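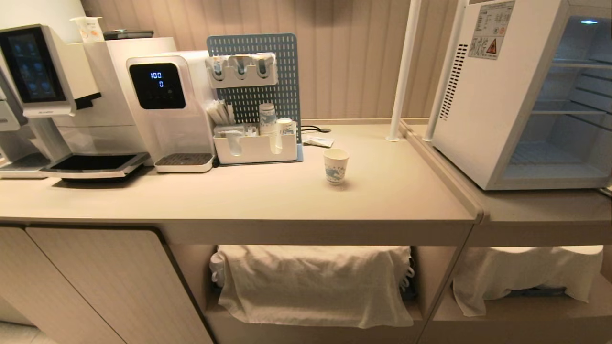

Beverage counter, start position. Water dispenser is the one with the black panel, reads 100.

From: Dayana Ayala
To: practice list
Subject: Re: [practice] draft 3 of the counter rules, hot water section

Answers inline, sorry for the speed, I have a call with Kavanagh in a bit and want this out before people start printing draft 3.

Jhosep Quintero wrote:

> Read through draft 3 last night. Three things.
>
> 1. Section 4 says the arm must stop if a person is "near" the
> counter. Near is not a number. Hinley will never sign that off
> and I don't think we should either.
>
> 2. Nothing in there about hot water as such. We treat a cup of
> water the same as a cup of stirrers. Can we have a separate
> class for hot liquids, with its own speed limit and its own
> log entry?
>
> 3. Who resets after a spill? The draft says "operator". At
> Plenon the operator is sometimes in a different building.
>
> Also the table on page 8 still has last March's layout in it,
> the fridge is on the wrong side.
>
> Jhosep

1 — agreed, "near" goes. Carys wanted two zones from the start and I argued against it, I was wrong. Proposal: inner zone is the countertop plus the strip of floor a person stands on to reach it. Anyone in the inner zone, arm stops, full stop, no slow mode. Outer zone = arm may move, reduced speed, no liquid in the gripper. Distances go in the site sheet, not in the rules, the Clellia counter is much deeper than this one and one number won't fit both. But the site sheet HAS to have a number in it. Blank field = no run.

2 — yes. Wording I have so far, please pick holes:

4.3 Hot liquids. Any cup filled from the water dispenser or the coffee machine is treated as hot, whatever the display says, until it has been handed over or emptied.
4.3.1 One cup at a time. No stacking, no second item in the other hand.
4.3.2 Cup is set down before any door, drawer or fridge is opened.
4.3.3 Path of a filled cup doesn't cross a cable or the edge of the counter. Check the cable run at the start of every session and write it down.
4.3.4 Every fill gets its own log line: time, source, where it was set down.

On "whatever the display says" — Marisol asked why we don't just read the panel. Look at the one on the counter, it shows 100 on one line and 0 under it. I know what I think those mean. I am not writing a safety rule on what I think a readout means, and the next site will have a different dispenser anyway. Display can be logged, it can't be used to relax the rule.

Re 4.3.3, same counter, there's a black cable running across it to the right of the pegboard, with a paper cup standing out toward the front not far off. Exactly the kind of thing I mean. Either the cable gets moved or the cup does, but it's decided before the run and not by the planner halfway through.

3 — harder. I'd say "a person physically at the counter" and drop the word operator from that section altogether. Remote operator can stop the arm, can't clear a spill stop. Yes that means Plenon needs somebody in the room. Mercedes has 166 spill stops logged across the sites and in 14 of them the arm was restarted remotely with the counter still wet. None of those hurt anyone but I'm not happy defending it.

Page 8 table: noted, fridge is to the right of the main counter, separate section, a bit lower. Height change needs to be in the table too, the old one had it all as one surface. Will fix tonight.

Two more while I'm in there:

Loose small stuff. Packets, lids, single stirrers. Draft says "counter to be clear" and then everyone argues about what clear means. I'd rather have a list of what MAY be out (organizer, cup stacks, cup dispenser) and everything else is away. There's one little white packet lying out in front of the cable fixture on this counter, under the new wording that gets picked up before start.

Top of machines. Nothing on top of the coffee machine. Right now there's a cup up there and a flat black thing next to it. Should be its own line, 3.6 probbaly.

Not going to touch the open shelves under the counter in this draft. Carys thinks the cloths should be ruled on as well (loose fabric hanging over the front, and the base drives right past). She may be right, send text and I'll put it in draft 5.

Cycle count for the acceptance test stays at 1,000, I know Hinley wants fewer, that's a seperate thread please.

Objections to 4.3 by November 10, 2019, otherwise it goes in as above. Silence counts as ok. "I'll look at it later" counts as silence.

Dayana

ps. Marisol, your comments on section 6 came through with the attachment missing, can you resend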